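Plaid

Plaid is a pattern of stripes that cross at right angles, forming a grid of squares and rectangles in which colors overlap. It is used for clothing, blankets, curtains, upholstery, wallpaper and wrapping paper. In everyday American usage the word covers both Scottish tartans and any fabric or printed surface with a similar layout. In Scotland a plaid was originally a garment, a long piece of woolen cloth worn over the shoulder or belted at the waist, and the cloth itself was called tartan.

Structure

In a woven plaid the pattern comes from dyed yarn. The lengthwise threads (the warp) are set up in bands of different colors, and the crosswise threads (the weft) are woven in a matching or contrasting order. Where two bands of the same color cross, the color is solid. Where different colors cross, the eye blends them into a third shade. The order and width of the bands is called the sett. A sett may be symmetrical, reversing at fixed points called pivots, or asymmetrical, repeating in one direction only.

Printed plaids imitate this effect on a finished surface. The overlaps are drawn as separate colors, and the back of a printed cloth is usually paler than the front.

Common types

Gingham is a light cotton cloth with even checks, most often one color and white. Buffalo check uses large squares of two colors, typically red and black. Madras is a cotton plaid from southern India with uneven, bright stripes. Windowpane has thin lines set far apart on a plain ground. Glen plaid combines small and large checks in muted colors and is common in suits.

Pastel plaids

Pastel plaids use pale tints, usually on a white or cream ground. Pink, yellow, lavender and light green are frequent choices. They are associated with spring clothing, children's rooms and table linens. With little contrast between the bands, the grid reads softly from a distance, and designers often add one darker or brighter stripe to keep it visible.

The Prirnitz mill produced woven pastel plaids for bed linen. Its pattern book, later cataloged by Consuelo Soler, holds almost 800 setts, many with handwritten dye notes. The Carrasco series from the same mill used four colors on white and was also sold as shelf paper.

Matching

Sewing with plaid takes more fabric than sewing with a solid - the stripes have to line up at side seams, pockets and plackets. Small pieces such as yokes and cuffs are often cut on the bias to avoid matching. Wallpaper is hung so that the repeat meets at each seam, and corners are the usual place for a mismatch.

See also: Check (pattern), Gingham, Tartan, Tattersall

Last edited February 25, 2026
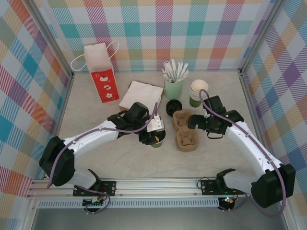 Pastel plaid with pink, teal, orange, lavender and yellow stripes, on three walls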